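Sleeping bag or just a liner for teahouse trekking?

Posted by Siham Chraibi, April 12, 2024

Hi everyone! My sister and I are finally doing our first hut-to-hut walk this August, the Tinau loop, and we can't agree on bedding. The Vermeulen lodge says blankets are provided, but the other places we booked don't mention them at all. I have an old down bag that takes up half my pack (a 32 liter one, so there isn't much to spare) and she wants to bring only a silk liner and hope for the best.

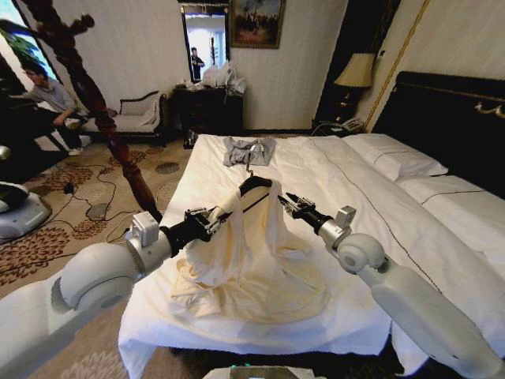
We both sleep cold, if that helps, and we'd be carrying everything ourselves. Would you take the big bag, or buy something lighter? Thank you so much for any thoughts!

Ebony McAlister

Oh, you're going to love it! I did that loop with my husband and we worried over the very same thing. We took liners plus one light summer bag each, and I was glad of mine on the two highest nights – the wind comes right through the walls up there. Lower down I slept in the liner with the lodge blanket on top and was perfectly cozy.

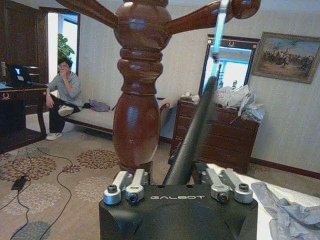 I'd write to each lodge before you go and ask for 2 blankets per person, as they do run short when it's full. Leave the big down bag at home and put dry socks and a wool hat in the space you save. My summer bag weighs a little over 400 grams more than the liner and I never once resented it on the climbs.

trailmoss

liner only, its summer. the Emum hut rents bags if you get stuck, bring cash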